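Pre-run checklist, sim collection, tray task – with my comments

Filled in by: Jianguo Deng
Batch: Pastovau tray set, August
Target: 500 episodes
Result: OK to start, 2 items open

I do this list at the start of every batch and again after lunch if anyone has touched the scene file. The comments are mine and they're longer than the form wants, sorry, but the people at Gresberg who train on this stuff keep asking me what I looked at, so now it's all written down in one place.

SECTION A – Scene loads the way it should

A1. Scene file opens with no missing parts. PASS
Took two tries. The first time I had the Skesow build from last week still open in another window and it grabbed the wrong folder. Close everything before you start!

A2. Base plate sits flat on the table. PASS
I zoom right in for this one. We had a whole afternoon of episodes in the spring where the plate was floating a hair above the surface, and every single one had to go (I'm still a little sore about it).

A3. Tray rests on the table, nothing poking through. PASS
The tray is supposed to come in at an angle and the angle changes from episode to episode, so don't "fix" it. I've seen people straighten it by hand because it looked wrong to them. Leave it alone.

A4. Green pieces stay in the tray at reset. PASS
Ran the reset 60 times in a row with the viewer open and a sandwich in the other hand. They jiggle for a moment, then they settle. If even one hops over the rim, stop and write down the seed.

A5. Cabinet and bin in their usual spots. PASS
They don't do anything in this task, but the model sees them in every view, and if they wander off between batches we end up with two kinds of data that don't match.

SECTION B – Arm and gripper

B1. Arm starts clear of the tray. PASS
I want the gripper up in the air, well away from the pieces, before I hit record. The early episodes started too close and the model picked up the idea that the tray is always right under its nose.

B2. Gripper empty at start. PASS
Sounds silly, but after an aborted episode it can come back still holding on to something. Look before you press record.

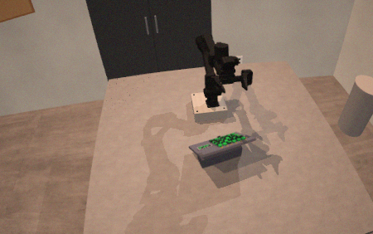

B3. Joint limits on. PASS
Somebody turns these off when they're testing and forgets to put them back. I'm not naming names because last time it was me.

B4. Gripper opens and closes all the way from the controller. PASS, with a comment
It closes fine, but opening feels slow. Lu says that's the new damping value and it's meant to be like that. Okay by me, but then the note that goes out with the data should say so.

SECTION C – Lights and cameras

C1. Lights match the batch sheet. OPEN
The arm's shadow is big on this table, and it spreads out in softer layers too. I like having it in the data, since a real room does the same kind of thing. What I can't tell from the sheet is whether this batch should keep one light setup the whole way through or swap between 4 of them. I've asked and will run with the one setup until I hear back.

C2. Edges look clean enough. PASS
You get a bit of stair-stepping along the edges of the arm. It's always been there and it doesn't bother the training people. Only fail this if the edge of the tray starts to flicker while the arm is moving.

C3. View hasn't shifted since last batch. PASS
I lay the new still over the old one and flip back and forth. Very low tech, works great.

SECTION D – Recording

D1. Disk space for the full batch. PASS
Roughly half the drive is free now that the old Skesow runs are gone.

D2. Task text is the right one. PASS
Check it word for word. It's so easy to copy the line from the last task – I've done it, Lu's done it – and then every episode in the batch has the wrong instruction stuck to it.

D3. Failed tries are kept and marked. PASS
Please don't delete them. A miss with a good label is still useful to us, and if you toss the bad ones as you go I have no idea how hard the task is.

D4. Seeds written to the log. OPEN
The log skips the seed whenever you abort in the first second. It's a small bug and it won't hold up the batch, but I'd like it fixed by Friday. Until then, write the seed on the paper sheet by the monitor.

Next check: after lunch, sections A and B only, unless the lights get changed, in which case do C as well.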